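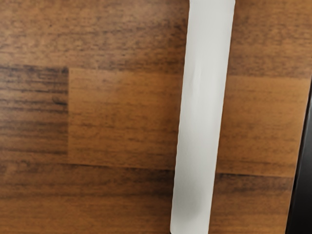
A long white strip on the simulator's wood tabletop. The strip crosses three rows of planks.

Practice Tables: How a Robot Arm Learns in a Computer First
By Vicente Henríquez
9 May 2019

Pitik is a small robot arm being built at the Samwood shared workshop. It has a base, four motors, and a gripper with two fingers. Before the motors are switched on, Pitik works inside a computer program called a simulator.

A simulator is a program that copies a real place. It holds a table, an arm, and the things on the table. It also holds rules. One rule says that objects fall down. Another says that two solid objects cannot be in the same spot. The program checks these rules again and again, many times each second, and then draws a new picture. Making a picture this way is called rendering.

The wood pattern on the table is called a texture. A texture is a flat picture wrapped over a shape, like paper over a box. The computer stores the table as a plain slab. The brown grain and the seams between the planks are part of the texture, and the gripper cannot feel them. If the builders want a stone table, they change the texture and leave the slab alone.

Why a long strip?

A ball looks the same from every side, so the arm only has to find where it is. A strip is harder. The arm must find two things: where the strip is, and which way it points. The place is called position. The way it points is called orientation. Both are needed before the gripper can close.

Orientation is measured as an angle. If the strip pointed exactly along the grain, the program would call that 0 degrees. If it went exactly across the grain, that would be 90 degrees. A strip that leans a little has an angle in between. The gripper turns until its fingers are on the two long sides, and then the fingers come together. If the fingers are turned the wrong way, they land on top of the strip and push it into the table.

A strip can also look wider at one end even when both ends are the same width. Things close to a camera take up more of the picture. This is called perspective. You can test it with a ruler. Hold one end near your eye and point the other end away from you. The far end looks thinner. The program has to correct for this when it works out sizes.

From the screen to the workbench

Nahuel Insaurralde wrote the simulator files for Pitik. Fidel Maldonado is building the real arm from 4 mm plywood. The two jobs have to match. If the real arm has an upper part 10 cm long, the arm in the computer must also be 10 cm. When Fidel moved a motor in May, Nahuel had to change the file the same evening.

A practice set has 32 tries. The strip starts at a new angle each time. After each try the program writes down the angle, the final position of the fingers, and whether the strip was lifted. The tries that failed are run again at half speed so the builders can look for the cause.

The simulator leaves some things out. Real motors get warm. Real screws come loose. Real wood can be slippery in one place and rough in another. For this reason the real arm will be tested slowly at first, with an adult holding the power switch.

Words to know
Gripper: the part of a robot that holds things.
Orientation: the way an object points.
Rendering: drawing a picture by computer.
Texture: a flat picture wrapped over a shape.

41 shares | 3 comments

Joaquín Jara
I tried the ruler test and it works better with one eye closed. What happens if the strip is bent?

Vicente Henríquez
Joaquín, a bent strip has a different angle in each part. The program would need to pick one part to hold and use the angle there.

Nicanor Acuña
My daughter wants to know if the fingers have rubber on them. We are building one out of cardboard and ours keeps dropping the pencil.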